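Molgate Stacking Sorter Trays, Set of 2

I bought these in May to get the kids' building bricks off the floor. We had been using a drawstring play mat from Korgate, and before that a deep tub. The tub was the worst of the three. Anything small sank to the bottom and the only way to find it was to dump the whole thing out.

The Molgate set is two shallow plastic trays that stack on top of each other, with a lid for the top one. Mine came from the Gosselin store in Drikstead. They also sell the lid separately if you lose it.

Setup is nothing much. Peel off the label, wash the trays, let them dry. The label left some glue behind and I had to use cooking oil to get it off.

The good: the sides are low enough that a small child can reach in without tipping the tray. The corners are rounded and wipe clean. The trays stay stacked when you carry them across a room, even when both are full. The box says each one holds 100 bricks. We counted ours one rainy afternoon and had 421, so two trays were never going to be enough for the whole collection. We now keep one color out at a time and store the rest in zip bags in the closet. The kids complained for a day and then got used to it.

The not so good: the lid is stiff. My six-year-old can't open it alone. The bottom is also slick, and on a bare table the tray slides when someone digs around in it. A piece of shelf liner underneath fixed that.

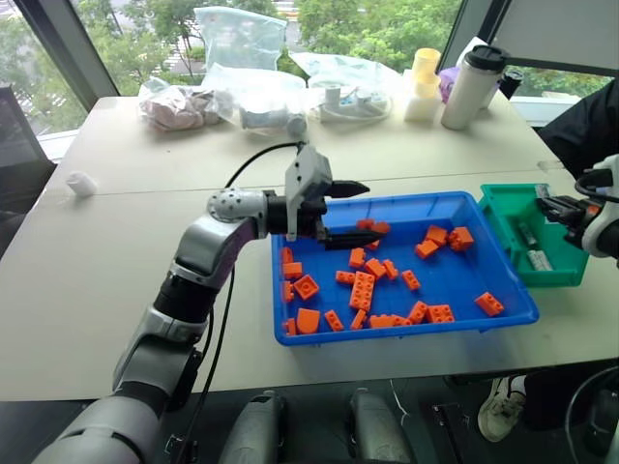

The other thing to know is the noise. Bricks in a hard tray are louder than bricks on a cloth mat, and if you have a baby napping in the next room you will notice. The Korgate mat was better for that, though it was a pain to wash and the cord frayed.

I paid 20 dollars for the set. It has been used nearly every day and nothing has cracked so far. The lid has a few scratches from being dropped on the patio.

I would buy the trays again, and I plan to get a second set when Gosselin has them back in stock.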